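Stunley Robotics Club Arm Guide
Section 4: Setting Up the Bowl Task 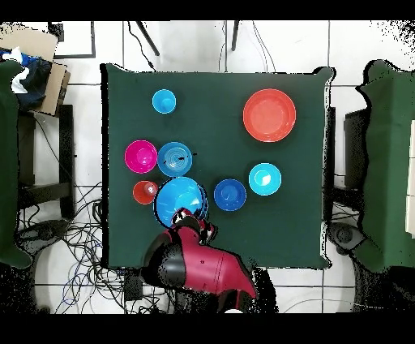

Figure 4. Arm at the large blue bowl, seen from overhead.

Read all of this before you power up. The Lomex quick-start sheet claims you can be running in 14 minutes. We have yet to see it.

1. Spread the green cloth and pull it flat. Folds near a corner are tolerable. Folds under a bowl are not.

2. Set out the plastic bowls with the large orange-red one well clear of the rest.

3. Start Drotus and load the "bowls" profile. Leave speed at 49. The slider goes to 400, for reasons the software's authors keep to themselves.

4. Send the arm to a bowl rim and stop there. Check the grip by eye. The "grasp OK" message only means the fingers stopped moving.

5. Run the lift. Write down the result even if you don't like it.

Note: Auto-calibrate is supposed to replace step 4. Ayman Sqalli tested it in January and went back to doing it by hand.

Caution: Keep hands off the table while the arm has power. Do not trust the pause button. Use the main switch.

Caution: Watch your feet around the floor cables.

Last revised Tue 4 May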